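3.2 Gripper model and simulated wrist view

The arm was built in a shared workshop in Plovdale over two winters, using hand tools, a drill press and one desktop printer. Members of the workshop wanted a parallel gripper they could repair on site, so we drew our own and called it Flidik. Before printing a full set of parts we modelled the gripper in simulation, with the virtual camera mounted close behind the palm, where we planned to put the real one.

The simulated model is kept simple. The palm housing is an angular block with bevelled edges and a small rectangular tab on one flank. The fingers are flat plates with no pads or grooves. We left surface texture out because contact was handled by a friction setting and fine detail slowed down the workshop computer. The inner faces of the fingers were coloured grey and the outer edges black, which made the opening between them easier to pick out against a dark background.

Figure 2 gives the simulated wrist view with the fingers apart and nothing held. The palm takes up most of the bottom edge of the view. Both fingertips stay visible at this opening, and the gap between them is clear. We had tried a camera position closer to the fingers, but the tips left the view when the jaws opened.

Two flat surfaces, one dark and one pale, make up the rest of the view. The line between them is sharp, and it gave us a simple test for the edge-finding step described in Section 3.3.

We ran 707 simulated approaches from 20 starting poses. The joint limits were copied from the Henton servo mounts we had already machined, and seven of the starting poses had to be shifted to stay inside them. The same limits were later written into the controller on the real arm, so a program tested in simulation could be loaded at the bench without changes to its joint values.

Figure 2. Simulated wrist view of the Flidik gripper, fingers apart.

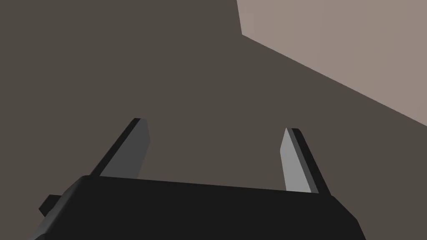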